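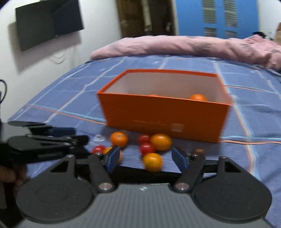 **Fruit packing** is the sorting and boxing of fresh fruit for storage, transport or sale. Covers everything from a backyard tree and an old shoebox up to big sheds running day and night in season. Closely tied to grading, cool storage and the box-making trade.

## Early practice

Barrels first, mostly. Also baskets, sacks, clay jars. Fruit was bedded in straw, bran or dry leaves, whatever the farm had. A household book from Wurnness, dated 1675, lists apples laid in chaff "so that none do touch", one of the older written rules in the district. Losses were heavy all the same. Soft fruit hardly travelled – it was eaten close to home, dried, or boiled down to jam.

Wooden crates took over from barrels for most fruit once rail arrived. Easier to stack, easier to check. Paper wraps came in about the same time, mainly for citrus and pears, and printed labels not long after.

## Cardboard

Lighter and cheaper than wood, and it could be sent flat and folded up on site. Growers were slow to trust it. Early cartons went soft in damp cool rooms and the bottom layer got crushed. Waxed and double-walled board fixed most of that.

The Ivent carton, named for the valley where it was first used, has a shallow tray and no lid, and holds up to 12 kilograms. Stacks by means of folded corners. Still common at roadside stalls. The deeper Gallon box has nothing to do with the liquid measure – it was named after the mill that cut it.

Bright colours are a later habit. Orange for citrus, green for apples, though there was never a firm rule and plenty of sheds ignore it.

## Methods

- **Jumble pack.** Fruit is tipped or placed in with no pattern. Quick, cheap, sold by weight.
- **Pattern pack.** Set rows, all one size. Slower. Used for export and gifts.
- **Tray pack.** Moulded cups, one fruit per cup. Best for peaches and anything that bruises.

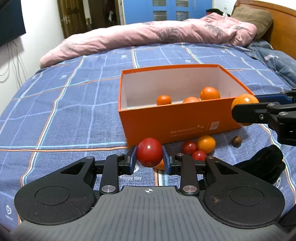
Packing by hand is still normal for small lots. Pickers are told to trim their nails, keep stems short and never drop fruit from above the rim. A stem left long on a mandarin will peirce the one beside it, and mould gets in within days.

## Mixed boxes

Sold by farm stalls and delivery schemes. Handy for the buyer, a bit of trouble for the packer. Apples, pears and ripe tomatoes give off ethylene gas, which speeds up ripening in whatever is nearby. Citrus is not much bothered. Heavy fruit goes at the bottom, soft on top, berries in their own punnet.

The Rathnayake scheme, a weekly box round begun one January with 400 households, grew to 1000 and then dropped mixed boxes in summer. Too much spoilage in the heat. Winter boxes carried on, mostly citrus.

## Storage at home

Tip the box out and check it over when it arrives. Anything split or soft gets eaten first. Citrus keeps a week or so on the bench, longer in the fridge. Tomatoes lose flavour in the cold so most cooks leave them out untill fully ripe. Bananas on their own.

## See also

- Cool storage
- Citrus grading
- Punnet
- Roadside stall

*Last revised 18 November 2020. Section on wooden crates needs more sources.*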